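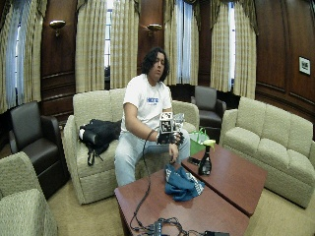 What does a heritage association do with its grant money? Mostly it rents a hall, feeds people and prints programs, at least as far as I can tell from the one I've belonged to since college.

I bring it up because the county has put out another press release about how well all of us are getting along. It went up on Friday and it's four paragraphs long. The word "harmony" is in three of them. There are 28 cultural associations on the county list now, and according to the release every one of them is "thriving." I've been to the Dalen Street center on a weeknight. Two of the rooms were locked and the piano had a tarp on it.

I'm not against any of it. My grandmother learned half her English at a club like that, and the dumpling sale in May still pays for the kids' language class. What I don't buy is the idea that a group is doing fine if it shows up at the parade in costume.

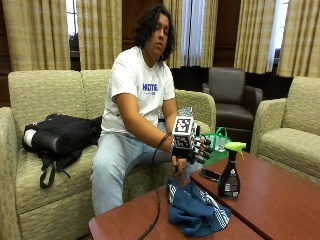 The language class is the part I'd look at. Ten years ago it had 62 kids in it. Last fall it had 10, and two of those were the teacher's. You won't find that in the release. You will find the Lasico Hall folk concert, which drew 800 people – a big number, and I'd like to know how many of them came for the free parking and the food trucks. (I did, partly.)

Ho-yin Ng, who taught the class before the current teacher, told me the county form has a box for "events held" and a box for "attendance" and nothing for whether anybody learned to say anything. So the groups hold events. I would too if that's what the money followed.

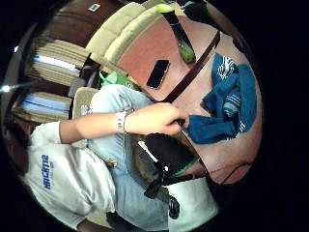

The young people are supposed to be the point of all this, and the release says so twice. I've never seen one of them asked what they want from it. My guess is it wouldn't be another dance workshop. Half of them would show up in jeans and a white T-shirt with MACHINE across the chest in blue capitals, and they'd be no less part of the community than the kid in the embroidered vest who gets his face on the county website.

Anyway, the next funding round opens soon, and the Huvex Room has been booked for the information session. I'm going. I plan to ask about the form, and I expect to be told it's under review, same as last time.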